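How a Hotel Works: From Check-in to Check-out

A hotel is a building where people pay to sleep for a night or more. Most guests are on vacation, visiting family, or traveling for work. They need a bed, a bathroom, and a safe place to leave their bags. Many hotels also have a restaurant, and a few have a pool.

Let's look at one hotel to see how it runs. The Grinelstead is a medium-sized hotel with 68 rooms. On its busiest nights it can sleep 134 people. Some rooms have one big bed, some have two smaller ones, and the family rooms have a pull-out sofa as well.

Booking a room

Before you stay at a hotel, someone in your family has to book a room. Booking means asking the hotel to save a room for you on certain nights. You can do this on a website, by phone, or at the hotel itself if there is still space.

The price can change from one night to the next. In December, when schools are closed and lots of people travel, rooms cost more. On a quiet night they cost less. If your family changes its plans, you may be able to cancel and get your money back. At the Grinelstead you have to cancel at least 14 days before you arrive. After that, the hotel keeps part of the money.

The front desk

The front desk is the long counter near the main door. The people behind it are called front desk clerks. When you arrive, you check in. The clerk finds your booking on the computer, looks at an adult's ID, and gives you the key.

Old hotel keys were made of metal and had a big tag with the room number on it. Most hotels now use a plastic card. The card holds a code, and the lock on your door reads it. When your stay is over the code stops working, so the same card can be used again for another guest.

There is someone at the front desk all night too. This job is called night clerk or night auditor. The night auditor checks the day's bills and helps guests who arrive very late.

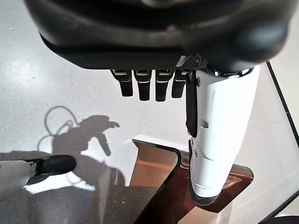
Housekeeping is the biggest team in most hotels. Housekeepers clean the rooms, change the sheets, and bring fresh towels, and at the Grinelstead each of them cleans up to 15 rooms a day. It is work for the hands. Hold one of yours out with the fingers pointing down, like the four short black ones on the robot hand, then curl them all the same way. A housekeeper does that every time she grips the edge of a mattress to tuck in a sheet. She does it again for the next corner, and again in the next room.

Every housekeeper has a cart. It carries clean sheets, towels, soap, toilet paper, trash bags, and cleaning sprays. Used sheets go into a bag on the end of the cart and then down to the laundry. A hotel can have its own laundry in the basement, or it can send everything out. The Grinelstead sends its sheets to a company called Brusent, and a truck brings them back clean and folded the next morning.

The sign on the door

You may find a cardboard sign hanging inside your room. One side says "Do Not Disturb." Hang it on the outside handle and the housekeeper will not knock. The other side says "Please Clean My Room."

Food

Breakfast is often a buffet, where the food is set out on tables and you help yourself. The cooks start work while it is still dark. They bake rolls, cut fruit, and cook eggs. At the Grinelstead the bread comes from the Polák bakery down the street.

Some hotels also have room service. You call the kitchen, and a server brings a meal up on a tray. It costs extra – ask an adult first.

Fixing things

Light bulbs burn out and sinks get blocked. The maintenance team takes care of these. They also test the smoke alarms and look after the elevators and the heating.

Checking out

On your last morning you check out. You pack, look under the bed for socks, and give the key card back. The clerk prints the bill and the adult pays it, unless it was paid already. Then the housekeeper cleans the room for the next guest.

Words to know

Vacancy – an empty room that a guest can still book.
Lobby – the big room just inside the main door.
Suite – a set of rooms rented together. It is said like the word "sweet."
Linen – sheets, pillowcases, and towels.

Ernano Kids, November 9, 2020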